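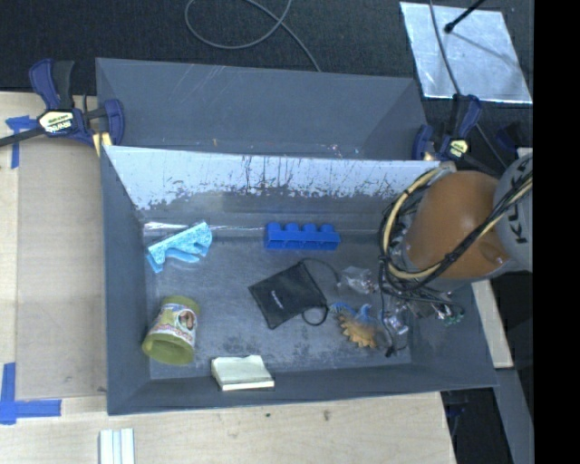

The rule was that you did not say sorry to the robot. It had been written on the whiteboard in our first term, by somebody who had since left to study law, and it was the only club rule we all kept. We apologised to each other quite a lot.

There were five of us by January, counting the one who only came for the heating. The competition was called the Nomasero Cup, although there was no cup. Last year's winners had been given a tote bag each and a voucher for a chain of bakeries that had no branch in their city. We wanted it badly.

The task was bin picking. The arm had to lift things out of one bin and put them down in the one behind it, with no human hand helping, and the things were to be things it had never met. You got 14 minutes. You got a point for every item moved and lost 2 for every item thrown, and there was a page and a half in the rule book on the difference between moved and thrown. Our captain had read it so often that she could do it in the voice of a priest.

We had called our software Swai. It stood for something once. The captain said it stood for Software With Artificial Intelligence, the treasured one who came for the heating said it stood for Sit, Wait And Ignore, and by January the second meaning was ahead on evidence.

"Run one hundred and nine," I said, and typed it in the log. I was log. I had been offered motion planning, but I had been ill that week.

"What's it looking at?" said the captain.

"The pouch."

"It's always looking at the pouch."

It was. There were far better things in that bin. There was a blue building block, practically a handle with studs on it, which a toddler could have picked up with its feet. There was a cup on its side with its mouth open, asking. Swai had considered all this and given its heart to a black pouch with a drawstring, the one object in there with no proper shape. It scored the pouch at ninety-something per cent. It scored the block at four.

"It thinks the block's part of the bin," said our vision person, who had trained it and took this sort of thing the way a parent takes a school report.

"How can it think that? The bin is grey."

"It doesn't really do grey."

We all looked at the bin for a bit.

"Let it have the pouch," said the captain. "Let it get the pouch out of its system."

The arm went down. I will say for the arm that it went down beautifully. It always had lovely manners on the approach. It closed on the drawstring, came up with an air of great purpose, and held in front of us, at shoulder height, nothing.

SUCCESS, said the screen.

I wrote: 109, success (no).

"Why does it say success?"

"Because it went up," said the vision person. "If it goes up without hitting anything, that's a success."

"By that measure I've had a very good year," said the one who came for the heating.

The captain sat down on the floor with the laptop. There was a silence of the sort you get in a house when the person who does the cooking has stopped. She had promised the department a result. The department had given us the room, the clamps and a firm called Cornex, who were our sponsor and had so far sponsored us with lanyards. Cornex were coming at four o'clock to see what their lanyards had made possible.

It was twenty past three.

"We could turn off the pouch," I said.

"You can't turn off the pouch. You don't know what'll be in the bin on the day. That's the whole point."

"We could turn off the pouch for Cornex."

She gave me a look, and I could see that she was going to be disappointed in me first and do it second. It took her until ten to four. She told Swai that the middle of the bin did not exist. The vision person went and stood in the corridor while it was done.

Cornex was one man in a very good coat. He had a lanyard on. He asked how the robot knew what to pick up, and the captain said it weighed the options, and he nodded as if he had known other robots who didn't.

"Off you go, then," he said, to it and not to us.

The arm woke up, swung out, and stopped. I watched the numbers. Block, four. Cup, eleven. It had been told there was no middle of the bin, and it was looking for the pouch everywhere else.

"It's thinking," said the captain.

"Take your time," said Cornex kindly.

It took its time. Then it went down on the cup, got it by the rim, carried it across to the back bin and lowered it in, so gently that you couldn't hear it land. It went home and folded itself up.

SAFETY STOP, said the screen. GRASP FAILED.

The man from Cornex clapped. The captain went pink to the neck. In the doorway the vision person had both hands over their face, with gaps.

"And what's it saying there?" he asked, leaning in.

"That's just Ultemum," said the captain. "The controller. It's very modest."

He wrote that down. He asked if we could do the pouch next, as it looked like a tricky one.

I opened run 110.

"Sorry," said the captain, and she wasn't talking to any of us.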